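My aunt Lizelle left me her recipes, and by recipes I mean a shoebox. No book, no binder. A shoebox for a pair of size nine boots, held shut with the elastic from something I have chosen not to identify.

I have been working through it since October. There are 514 cards, envelopes and torn bits of calendar in there, and I know that because I numbered them in pencil on the back, in the belief that numbering them would be the start of a system. It was the whole of the system. Number 155 is a phone number for a man who fixes gates.

The trouble with inherited recipes is that they were written by someone who already knew how to cook the thing. My aunt's card for bean soup reads, in full, "Beans. The usual. Not too long." Her card for malva pudding has a list of ingredients and then, where the method should be, the words "as for Christmas." I have looked for the Christmas card. There are four Christmas cards. Three are for ham and one is an actual Christmas card, from a Mandla Sibiya, who hopes her knee is better.

Then there are the measurements. She used cups, but she used a particular cup, and my cousin Nokuthula has it, and Nokuthula says it has a crack in it now and she keeps pens in it. I asked her to fill it with water and pour the water into a measuring jug. She said she would get to it. That was two months ago and I don't want to push, as she also has the good casserole dish and I am playing a long game.

Butter is given by price. I mean this. "Butter, a rand's worth," on a card I'd guess is older than I am. So before I could make shortbread I had to work out what a rand bought in a year I didn't know, in a town she may or may not have been living in. I spent an evening on it. The shortbread was fine. It would also have been fine with any other amount of butter.

I did get one useful thing out of Bongani Kekana, who lived next door to her for years and ate at her table more than I did. I read him the bean soup card over the phone and he was quiet for a bit, and then he said, "Oh, the usual is the ham bone." As though I'd asked him what day came after the weekend. He couldn't tell me how long was too long, but he did remember that she put the beans on before her radio program and took them off when the neighbors started shouting at their dog. He was the neighbors. The dog was called Skondilen and has been dead for years, so timing is now a matter of judgment.

What I've ended up doing is cooking each card three times. Once exactly as written, which gives you something between a snack and a warning. Once the way I think she meant it. And once the way I'd like it, which tends to have more garlic. After the third round I write a new card in plain English with real numbers on it, and clip it to the front of hers. I've done eleven. At this rate I will finish when I'm very old, and some niece will get two shoeboxes.

I've also become strict about spoons. Half her cards say "a spoon" and leave it there, and I had been using whatever was nearest, until I made a batch of ginger cookies that could have stripped a door. A spoon could be anything! So now I use the same one every time, for everything, and I write it on the card.

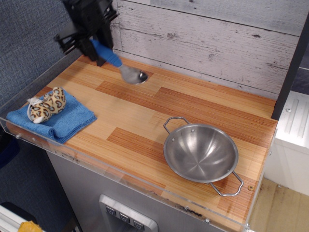 *Blue handle, metal bowl. "A spoon," for the record.*

With that sorted, the ginger cookies came out properly on the fourth try, which broke my three-times rule, but they're worth the extra round. Flat, dark, chewy in the middle. Use less ginger than you think and take them out while they still look wrong. Her card says "until they smell like Fatima's house," and I never met Fatima, so I'm giving you twelve minutes.

Next up is number 88, which is titled "Green One." It has cream in it, and cucumber, and gelatin, and a note in the corner that says "never again," underlined, and then below that, in different ink, "doubled for the wedding."

I've bought the gelatin. If anyone in the family remembers whose wedding it was, please get in touch before I start, and tell me whether people went back for more.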